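We use cookies to improve your experience. Accept all | Manage settings

Speaker notes, Loan Đặng, "Does folding save you anything?"

Open with the Prenlow claim: fold it their way and you get 11 minutes back per load. Pause. Ask who believes it. I don't. Their page never says who timed it or what was in the basket.
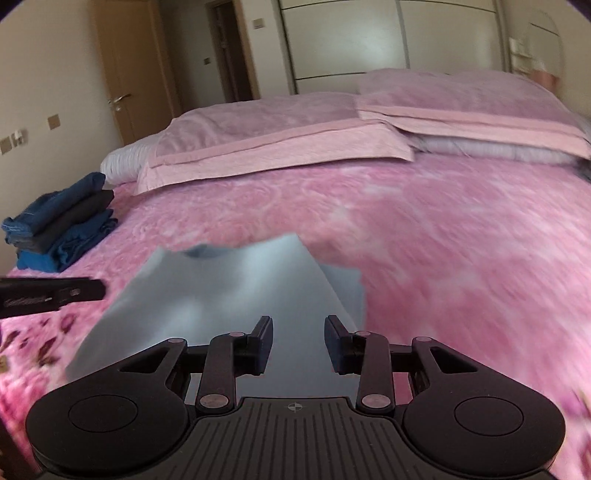
My problem with folding advice is that it starts with the easy stuff. Jeans fold themselves, more or less. Any method looks good on a small stack like the denim and the two folded things under it, on the rose bedspread. Then comes the crumpled grey-blue cloth, and the method goes quiet. Ask Vendero for a fitted sheet and they send you a video - I watched it 2 times and still rolled mine into a ball.

Next: the Wotasetti survey, 727 replies. All from people who had already bought the folding board. Let that sink in, then take questions.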